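**Nunamari's lending shelf gets a play kitchen**

If you've been into Nunamari lately you'll know the lending shelf at the back has been getting a bit tired. Plenty of jigsaws, one very sad xylophone, and that was your lot. Well, I popped in just after ten in the morning and I'm happy to report that the pretend cooking things have finally joined the catalogue – and I stayed far longer than I meant to.

The whole lot came out of boxes left over when the Plarnotar playroom closed in December. Nunamari took 13 of them, and it has taken until now to get everything washed, sorted and given a number. The shop tells me there are 200 things on the lending list altogether, so the kitchen bits are a small corner of it, but I'd bet they'll be the first to go out every week.

What I like is that it's such a mixture. Some of it is proper toy stuff and some of it could have come straight out of somebody's kitchen drawer, which is how my own children always played anyway (they never once wanted the tiny plastic pan when there was a real one within reach). The big white chopping board is my favourite. It's a good generous size with a slot for a handle, and it has the faint grey streaks you'd expect to find on one at home. There's a carrot too, bright orange with its green top, and you can't have a pretend soup without a carrot! 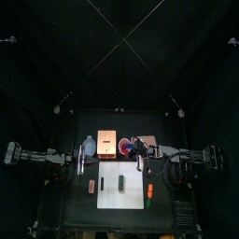

*The white board with the toy carrot beside it, and the slotted wooden box behind.*

I was rather taken with the wooden box as well. It has a short slot in the top, and I can see it doing duty as a till, a post box or a toaster depending on who's in charge that afternoon. The little blue-grey oval dish with the tab handle would suit a doll's supper, and the round bowl with the red inside is a cheerful thing to have on any table. As for the dark green block, I asked what it was meant to be and was told "spinach, or a book". Fair enough.

Borrowing works the same way as for the jigsaws. You can take 2 things at a time, or a ready-made bag if you'd like a bit of everything, and you keep them for 7 days. Bags are the drawstring sort from Hämmerli, the fabric shop next door, who ran them up from roll ends and wouldn't take a penny for it. Please do send the bag back too – they made enough for the shelf and no spares.

Anything that goes missing should be owned up to at the counter. There's no fine, they'd just like to know so the list can be put right. Small pieces mean the kitchen bags are for children of three and over, and the label on each one says so.

The shelf is open whenever the shop is, and you'll need a Nimen card, the same one you use for the tool library. If you haven't got one they can sort it out while you wait. They're also after a teapot, if anyone has one sitting in a cupboard doing nothing. Lid preferred.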